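Metering the small loads

April 13, 2020

With everyone at home I have finally put the plug-in energy meter to proper use. The Cillik logger on the consumer unit gives a total for the whole flat every minute, but it cannot separate a short heavy load from a long light one. For that you need to meter at the socket, one appliance at a time.
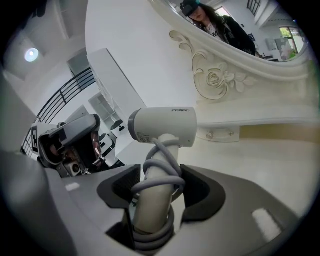
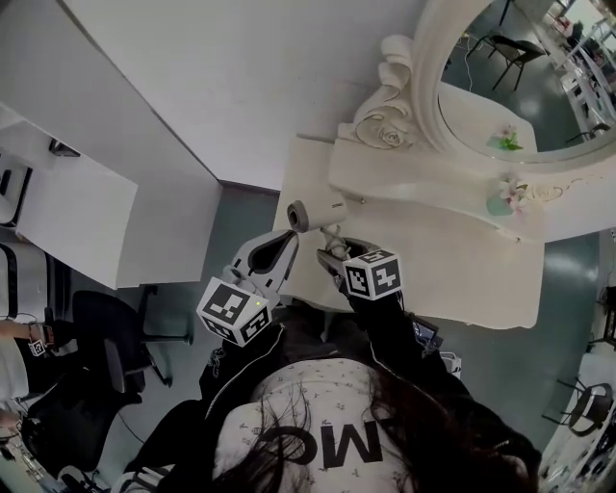 A small white hair dryer, in both.

Method

The meter is a Daltel, bought second-hand from Erick Nyanda, who had already checked it against a bench wattmeter. It reads true power and accumulates in watt-hours. I zero it, plug in the appliance, use it as normal and write down the figure afterwards. Anything with a thermostat gets a full 24 hours, as a shorter run depends too much on where in the cycle you start.

Standby loads are harder. Below two watts the display flickers between values, so I leave the meter for a whole day and divide by 24.

Results so far

Fridge-freezer, one day: 1,.. no, I had misread the decimal point in my notebook, so that one is being repeated this week.

Kettle, one full fill: 171 Wh.
Kettle, two mugs: 105 Wh.
Router and switch, one day: 274 Wh.

The router figure is the one I would act on. It never goes off, and over a year it passes the kettle as I used to run it before April. Now that I make tea at home all day the two are much closer.

The yearly total on my last bill was 2,458 kWh. I had always blamed the oven for most of that, but the oven is hard-wired and the Daltel is no help there. I will have to take it from the Cillik trace, with everything else switched off at the wall – a job for a quiet evening.

Still to do

Repeat the fridge-freezer.
Washing machine at 30 and 40, same weight of clothes.
Desktop PC, idle and asleep.
Find out why the Cillik clock drifts. It was four minutes slow on Friday and I have not touched it.

The spreadsheet needs tidying before I put it up. The columns for standby are still in milliwatts.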